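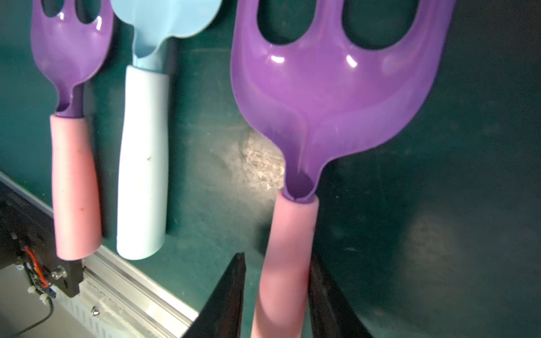

Why did the gripper stop releasing soft-handled items in August?
A worn idler pulley on the cable side let the finger drive belt skip under load, and the controller kept reporting a finger position that was wrong.

Tarkside Handling Project
Progress report to the Nieminen Fund, second reporting period
Tuesday, September 8, 2026

1. Summary

Work on the Luna pick-and-place cell continued through the period, with one interruption. In August the cell had a release fault that led to a protective stop and to the loss of nine working days. There was no injury. The cause has been found and the part replaced. The cell is back in use at reduced speed. One safety item is still open and is covered in section 5.

We are asking for one change to the schedule and no change to the total budget.

2. Work done before the fault

The task for this period is sorting and putting away light household and play items: toy utensils with foam handles, plastic rakes and shovels, sticks of sidewalk chalk. These were chosen in the original proposal for their mix of hard, glossy and soft surfaces. The period target was 2,000 completed cycles, a cycle being one pick, one move and one release. We had logged 502 when the cell was stopped.

Hard plastic gave little trouble. Chalk was slower than planned, as the fingers pick up dust and need wiping between runs. Foam handles took the most tuning, because the closing force that holds them securely also dents them.

3. What went wrong

On the first day of the fault the gripper closed on a foam handle, lifted it, moved to the drop position and opened. The controller recorded full opening. The fingers had opened only part of the way and the item stayed in the grip. The arm then started its return move with the item still held, and the free end struck the edge of the tray. The force limit tripped and the arm stopped as designed.

The operator cleared the item by hand and restarted. The same thing happened on the next two runs with foam handles, making 3 stops in one session. After the third the cell was switched off and tagged out.

The first restart should not have been made. Our own procedure calls for an inspection after any unplanned contact, and the operator treated it as a bad pick. The procedure sheet at the cell was an old copy without that step. It has been replaced.

4. Cause and repair

We first suspected the force setting and lost two days on it. Lowering the force made no difference to the release. We then marked the belt with paint and ran the fingers open and closed with no item. After 25 movements the marks were visibly out of line, which showed the belt was slipping.

The idler pulley was worn on one flange. The position sensor is on the motor side, so it could not detect the slip. Tamel supplied a replacement pulley and belt under the existing parts agreement. Fitting took one afternoon, and most of the remaining delay was shipping.

Since the repair we have gone back to the mixed tray with chalk and garden toys, at half speed, with an operator at the stop button for every run. 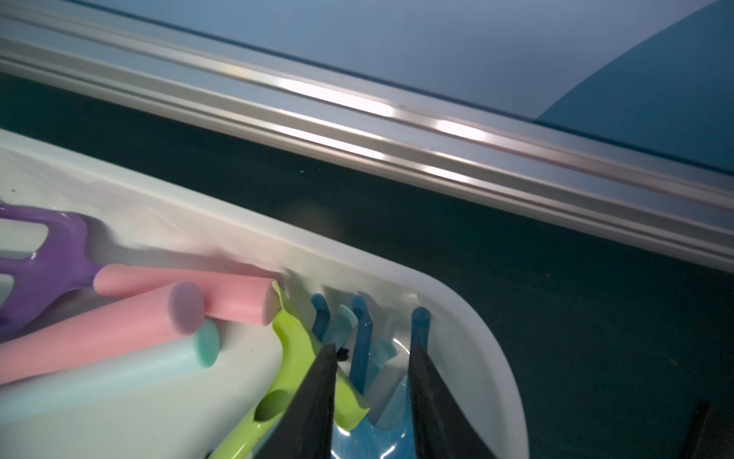 Figure 2. Gripper fingers at the toy rake, mixed tray.

No release fault has been recorded since the new parts went in. We do not regard this as enough running to close the matter.

5. Open safety item

The controller can still report an open gripper when the fingers are not open. The new pulley makes this less likely but does not remove it. We plan to add a second sensor on the finger side and to block the return move unless both sensors agree. The sensor is on order. Until it is fitted and tested, the cell stays at half speed and does not run unattended.

Belt marks are now checked at the start of each working day and entered in the cell log.

6. Schedule and money

The remaining cycles cannot be completed at half speed by the original date. We request that the period milestone be moved back by four weeks. The sensor will be paid for from the contingency line. The replacement parts were covered by Tamel.

7. Next period

Fit and test the finger-side sensor. Return to full speed after a signed inspection. Complete the remaining cycles. Send the fund the updated risk sheet and a copy of the August stop log.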